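Room Tidy at the Tulard – Gallery

Posted Nov 3, 2024

The Tulard is a small guesthouse with plain rooms, and most of the work between guests is the same from one room to the next. This page covers one of the sofa bed rooms on the garden side. They sleep three if the sofa is pulled out, and they tend to be the ones booked by families, so the floor gets more use than it does in the doubles.

The order we follow is floor first, then bedding, then surfaces. Litter is picked up by hand before the vacuum comes in. Wrappers block the hose on the old Flirkel, and it takes longer to clear the hose than to bend down a few times.

Bed, sofa bed and the strip of carpet between them
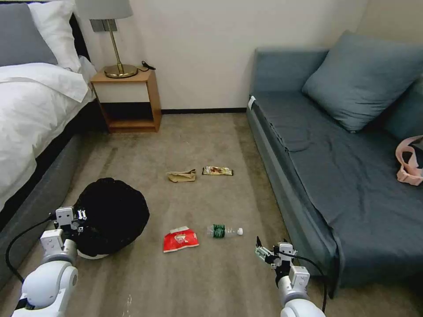

Bedding comes off after the carpet is clear. Duvet covers and pillowcases go down in one load, and the duvet itself is checked for marks and left folded back to air. The sofa bed is opened every time, even if the guests say they never used it. Coins, hair ties and chargers end up under the seat.

Anything that looks like it belongs to a guest goes to the front desk with the room number on a slip. We keep it for 20 days. Bags are never opened upstairs.

The carpet is a Lilolix cut pile, put down in May. It hides dust well, which is good for the guests and less good for whoever is cleaning. Small paper scraps are easy to miss on it. Walking the room once from the door and once from the window side catches most of them, as the light falls differently.

Nightstand corner and the trash bin
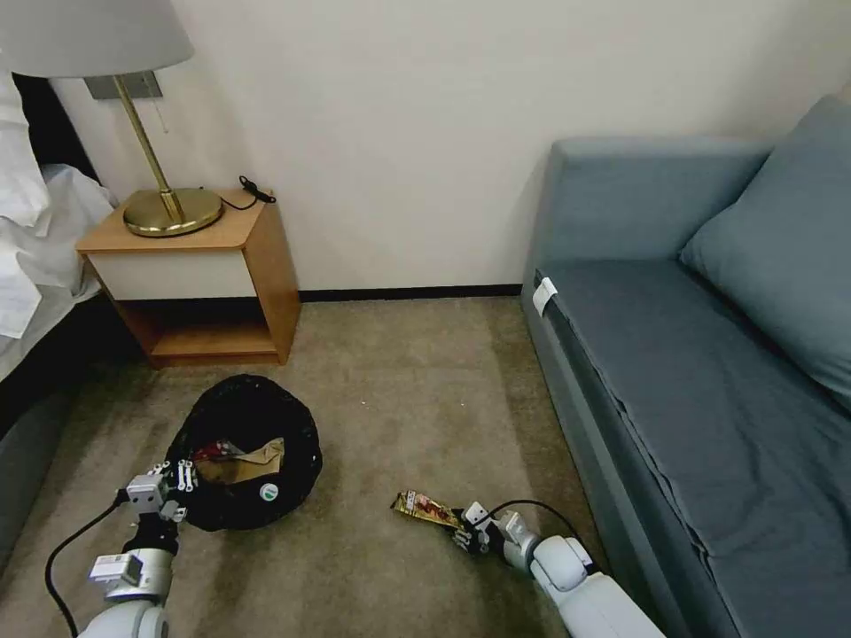

Food wrappers go in the bin with the rest, and the liner is tied and changed at the end, after the bathroom is done. Two spare liners are kept on the cart for each room. The bin is wiped inside if anything has leaked.

Nightstands get a dry cloth on top and on the lower shelf, then a look inside the drawer. Lamps are switched on and off once. The shades are brushed with the soft Ko brush – no damp cloth, it leaves rings. Brass bases are only polished when they show fingerprints.

Last is the vacuum, starting at the far wall and working back to the door, with the narrow nozzle along the baseboards.

A sofa bed room takes 20 minutes longer than a double on a normal day. The next gallery will cover the linen room on the ground floor, where the shelves were moved in the spring.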